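March, just after 6 in the morning

Too wound up to sleep, so I'm writing this at the kitchen table with the bike still leaning in the hall. They opened the Pettigrew greenway yesterday! The whole thing, river to Skirnlow, 4 miles with a real curb between us and the trucks. I rode it twice and would have gone a third time if my back light hadn't died.

I can't get over how smooth it is. The old way meant the shoulder on Feklow Road, with that storm drain by the tire shop that ate my front wheel two winters ago. Now you drop down behind the library, swing under the rail bridge (lit! properly lit!) and come up right at the bus station. I passed kids on scooters, a man towing a cello, and a lady on a trike who rang her bell at every single person.

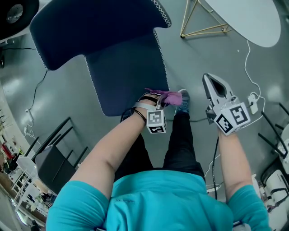 Cloth in hand, turquoise T-shirt day.

Murray Prendergast gave a speech at the ribbon and kept it short, bless him. Itziar Rivas got the loudest cheer, and she should have, after all those years of going to council meetings with her maps rolled up under her arm. She told me the city has put in racks for 170 bikes at the Skirnlow end and they were full before lunch. Full!

Still no word on the crossing at Usico Street, where you have to press the button and wait forever while nothing comes. I'm going to write to the city about it tonight. I also want to ask if they'll plow the path when it snows, and who sweeps up the glass under the bridge.

Riding it to work today. Need to leave by 7:30 and find my other glove.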